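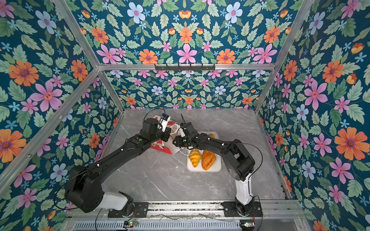 How to write a eulogy when you have never written one before

May 6, 2023
By Markos Zacharopoulos

When my uncle Manolis Kouris died in April, my aunt rang me before breakfast and asked if I would say a few words at the service. I said yes straight away, as you do, and then sat at the kitchen table for a long while wondering what on earth I had agreed to. I had given a wedding speech once (badly), and that was the whole of my experience. Several people have asked me since how I went about it, so I thought I would set it down properly, and if it helps even one person through a hard week then I shall be very glad.

Step 1. Ask how long you have

Ring whoever is leading the service before you write a word. I was told 6 minutes, and I was grateful to have a number to work to. Most of us read slower in front of people than we do at home, and slower again when we are upset, so 400 words is a kind length to aim for. It sounds like nothing at all. My first attempt came out at 3000, and I can promise you that even the people who loved Manolis best would have been shuffling their feet by the end of it.

Step 2. Talk to people before you write

Make a few telephone calls, or better still go round and have a cup of tea with someone. Don't ask "what was he like?" — everyone says kind and generous, and they mean it, but it doesn't give you much to work with. Try asking what he cooked, what he grumbled about, what he sang in the car, what he would never throw away. My cousin told me that he kept the same tartan flask for his whole working life at Sarantis, the builders' merchants, and that he would drive back for it if he left it behind, even from the far side of Skarnlow. I had known him all my life and had never heard that.

Write it all down, including the things you know you can't use. I filled 7 pages of a school exercise book, and I have kept it.

Do check the plain facts as well. Dates, the order of the grandchildren, how to spell the name of the village he came from. I had two different years for the move to Udier, and it took a search through my aunt's biscuit tin of letters to settle it.

Step 3. Choose one thread

You can't fit a whole life in, so please don't try. The order of service or the notice in the paper can carry the schools and the jobs and the addresses. Look through your notes and see what keeps turning up. With my uncle it was lifts. Every single person I spoke to had a story about him driving them somewhere, to hospital, to an exam, to the ferry at some dreadful hour, and always far too early. Once I had noticed that, the rest came quite easily.

Step 4. Put it in a simple order

I used this, and you are very welcome to borrow it:

Say who you are and how you knew the person.
Tell one story, with its small details left in.
Say what that story shows about them, in a sentence or two.
Tell a second, shorter story, and let it be a funny one if you can.
Name the people they loved.
Say goodbye, in whatever words you would really use.

People do worry about the funny part. I did too, and I asked my aunt first, and she said that if nobody laughed she would be very cross with me. If the family would rather you didn't, of course, leave it out.

Step 5. Read it aloud

Read it standing up, at the speed you would use for somebody a little hard of hearing. You will trip over certain sentences, and those are the ones to shorten. Then read it to one other person. My wife listened to mine in the garden and made me take out "a pillar of the community", and she was quite right.

Mark the places where your voice goes. I drew a little pencil line at each of mine and used it as a reminder to stop, breathe, and look up at the back wall.

Step 6. Get it ready for the day

Print it in large type, on one side of the paper only, with the pages numbered. Bring a second copy and give it to someone who has agreed to take over if you find you can't go on — my cousin had mine in her handbag. Ask for a glass of water to be left where you'll be standing.

Afterwards, give a clean copy to the family. My aunt put hers in the biscuit tin with the letters, and she has since posted another to his sister in Fimenen, who wasn't well enough to travel.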